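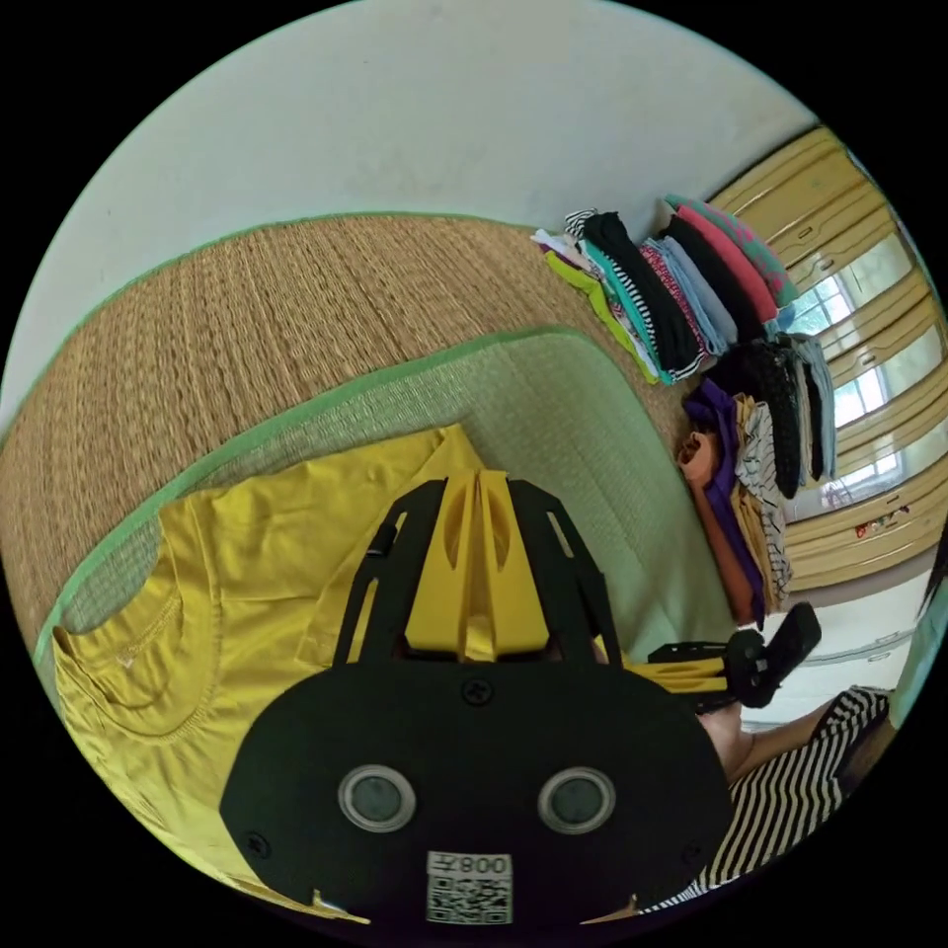 Re-grouting the shower ourselves, or pay someone?

Zavcombe Home and Garden Forum > Bathrooms

trilthorpe_tess
Jul 14, 2019
Hello all, long-time reader and a very occasional poster! Our ensuite shower grout has gone a miserable grey colour and it's crumbling in the bottom corners. A tiler over in Altthorpe quoted us $440 to rake it out and redo it, which my husband thinks is daylight robbery. I'm handy enough (I painted the whole hallway in June, ceiling included) but I've never touched grout in my life. Has anyone here done their own?

MagpieMick
Do it yourself, Tess. I did ours for $50 and a sore shoulder. Buy a decent grout rake, put the radio on and go slowly around the edges of the tiles. Let it cure as long as the packet says before anyone has a shower, even if the teenagers complain.

Obaidul Gamage
I'm going to disagree with Mick, with affection. Crumbling in the bottom corners makes me nervous — that's where water gets in behind, and fresh grout won't fix a failed membrane. We covered ours up twice and ended up paying $3,000 for a new shower base. I'd have someone look at it first.

MagpieMick
Fair point about the membrane, but plenty of corners crumble simply from the house moving a bit. They should be silicone anyway, not grout. Any soft skirting on the other side of the wall, Tess?

trilthorpe_tess
Just went and poked it with a screwdriver. Firm all the way along, and the carpet's fine too. You're both very kind, by the way!

begum_at_no_9
Silicone in the corners, yes, and use the mould-resistant one. I'd still ask the tiler what's included, as $440 sounds reasonable to me if he's doing the silicone too.

Obaidul Gamage
Agreed. Ring him and ask, it costs nothing.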